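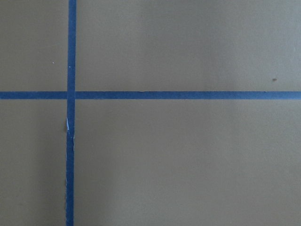 Rosaire MacDonald
September, 4:40 pm

Our sorting table for the swap is papered and taped. A few people asked how we do it, so I'm putting it in one thread.

Brown kraft paper first, over the whole tabletop. I roll it out the night before so it has time to relax. It still creases a bit. Doesn't matter for this.

Then blue painter's tape for the grid. I used to draw the sections with a marker, but you can't move a marker line when the kitchen stuff takes up twice the space you planned.

Long lines first, then the short ones. I do them by eye. Nazanin Amini uses a yardstick and hers are straighter than mine – she also takes twice as long.

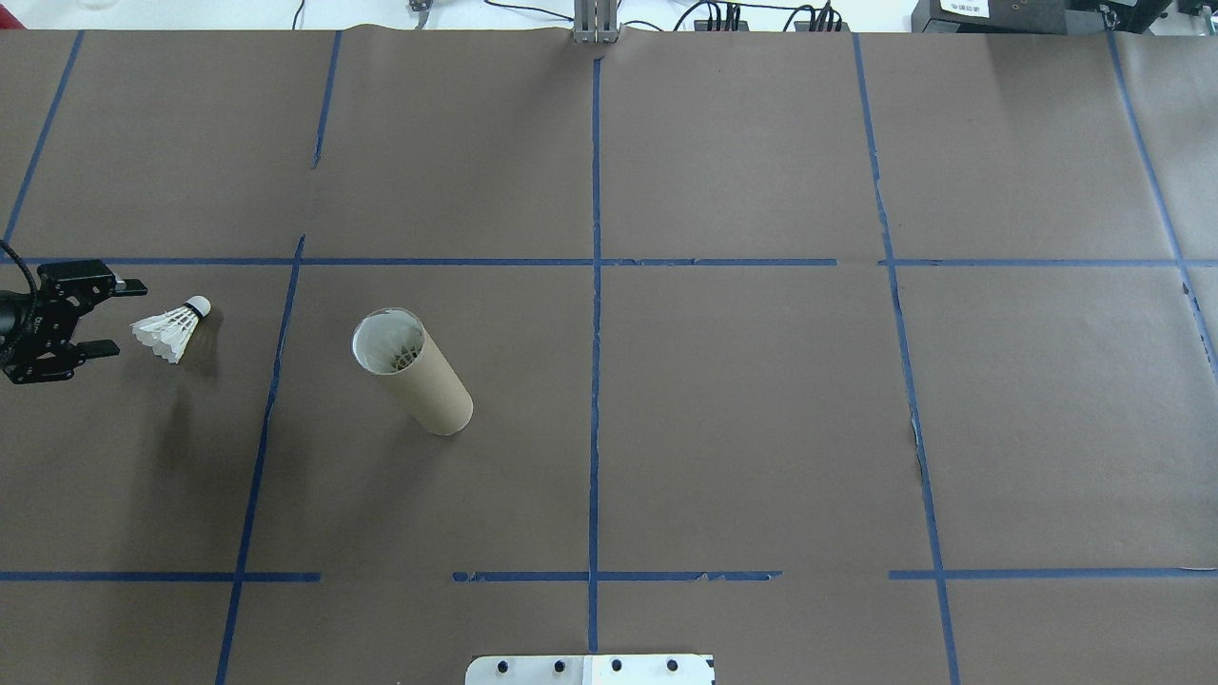
The sections don't need to match. Mugs and bowls get a big one. Small things like keys, batteries and chargers go in a narrow one or they spread everywhere.

If you pull a strip up to move it, go slow and keep it low to the table. Kraft paper tears if you yank. Torn tape I leave alone unless it's catching on sleeves.

Somebody asked about tape brand. I get whatever Trimarard has on the shelf. The cheap stuff lifts at the ends after a day or so, and you can press it back down with your thumb.

Labels go on last, on index cards. Please don't write on the paper itself, we reuse it for wrapping dishes when people take them home.

Last time we had 343 items come through and 116 left over at the end. The leftovers went to Sârbu in two carloads. I'd like to get it under 100 this time.

Drop-off opens at 5. Bring things clean and dry, and put them in the section yourself if you can tell which one it is. If you can't, hand them to Nazanin.

No glass jars without lids, please. We have enough – I still have a box of them in my hallway.

Last updated 6:15 pm

Recent from Rosaire MacDonald
What to do with lids that fit nothing
Folding tables: which ones wobble
Swap leftovers and where they went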